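Frequently Asked Questions

Last updated in May

General

What is Boment?

Boment is a website about rap and R&B. We post music news, reviews, interviews and new videos. We also run a playlist called Catacutan and a podcast called Trurnura.

Who runs the site?

Dong-geon So is the editor. Everything that goes up on the front page has been read by him or by the person covering the desk that day. Most articles carry the writer's name at the top. Short news items are sometimes posted under "Boment Staff" when more than one person worked on them.

Do you work for any of the artists you cover?

No. We don't manage artists and we don't book shows. If one of our writers has worked with an artist in the past, that writer doesn't cover them.

Can you pass a message to an artist for me?

We can't. We get this question every week and the answer is the same for fan mail, demo tapes, birthday requests and business offers. Try the management contact on the artist's own page. If there is no contact listed there, the record label is the next place to look.

Where do your news stories come from?

Most come from press releases, public posts by the artists, interviews, court records and chart listings. We link to the original post when it is still up. If a post has been deleted and we saved a copy, the story will say that it was deleted. We don't publish private messages sent to us by people who weren't part of the conversation.

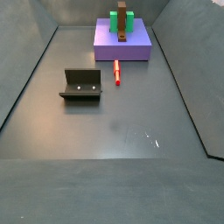 Stories about an artist's family follow a few extra rules. We will report what a parent, sibling or partner says in public, and we will report on relatives who make music themselves. We don't name children under 18 unless the artist has already done so in an interview or in a song, and we don't print home addresses or the names of schools.

Why did you take a story down?

We rarely remove a story completely. When we do, the page is replaced with a short note saying that it was removed. If you get a blank page or an error with no note, the link is probably broken. Send it to the web desk and we will fix it.

How do I report a mistake?

Use the corrections form at the bottom of any article. Paste in the sentence that is wrong and tell us what it should say. A link to a source helps. Misspelled names and wrong release dates are usually fixed the same day. Anything that changes the meaning of a story gets a correction line under the headline, and that line stays there.

Sending us music

How do I submit a song?

All submissions go through Lurkero, our upload page. You need a free account. Once you are logged in, choose "New track," fill in the credits and upload the file or add a private streaming link. Songs sent by email or by direct message are not listened to.

How many songs can I send?

Two at a time. When you have had an answer on both, you can send two more. If you open a second account to get around this, both accounts will be closed.

What file types do you take?

MP3 and WAV. Please check that the file plays from start to finish before you send it. We receive a lot of files with 20 seconds of silence at the front, and those get sent back for a new upload.

Does it cost anything?

No. Submission is free and so is coverage. We have never charged for a post, a review or a place on the playlist. If someone contacts you and offers a Boment feature for money, they are not from Boment. Forward the message to us with the sender's full address showing.

When will I hear back?

Allow seven days. Your Lurkero account will show one of three labels: Waiting, Heard or Selected. "Heard" means we listened and passed. We aren't able to send written comments on songs we pass on, and asking the writers for them one by one won't change that.

Can I send a song that is already out?

Yes, if it came out this year. For the news page we prefer songs that haven't been released yet. The playlist takes both.

I used a sample. Is that a problem?

Tell us in the credits box. Clearing the sample is up to you. If the owner asks us to take a track off the site, we take it off while the two of you sort it out.

The Catacutan playlist

How often is it updated?

Every Wednesday. New songs go in at the top and older ones move down.

How many songs are on it?

There are 646 right now. We don't remove songs to make room. A song only leaves when the artist asks for it or when the streaming service no longer carries it.

My song was added and now it's missing. What happened?

The usual cause is a change of distributor. When you move your catalog, the old link stops working and the song drops off every playlist it was on. Send us the new link through Lurkero, under "Existing track," and we will put it back.

Can I choose where my song goes in the order?

No.

Interviews and the Trurnura podcast

How do I get interviewed?

Have your publicist or manager write to the interview desk. If you don't have either, write to us yourself. Include one link to your music, the city you are in and what you have coming out. Please leave out attachments.

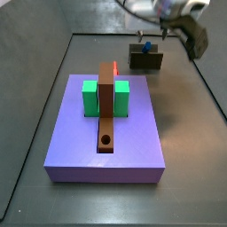
Brown post standing on a blue-violet platform.

Can I see the questions first?

We will tell you the subjects we plan to cover. We don't send the full list of questions, and we don't agree to leave a subject out in advance. You are free to decline any question during the interview.

Can I read the article before it goes up?

No, but we will check quotes with you over the phone if you ask at the time of the interview.

How long is a podcast recording?

Plan on two hours, including sound check. The finished episode is shorter. Guests may bring one other person into the room.

Do you record remotely?

Yes. You will need headphones, a wired connection if you can get one, and a room with the air conditioning turned off. We send a test link the day before.

Comments and accounts

Why was my comment removed?

The most common causes are threats, slurs, links to leaked albums and posting the same thing over and over. Saying that an album is bad is allowed. Saying it to every person in the thread is not.

How do I close my account?

Go to Settings, then Account, then Close. Your comments will stay up under the name "Former Member." If you want them deleted too, check the second box before you confirm.

I forgot my Lurkero password. Is it the same as my Boment password?

They are separate. Use the reset link on the Lurkero login page and check your spam folder for the message. The link works once and expires at midnight.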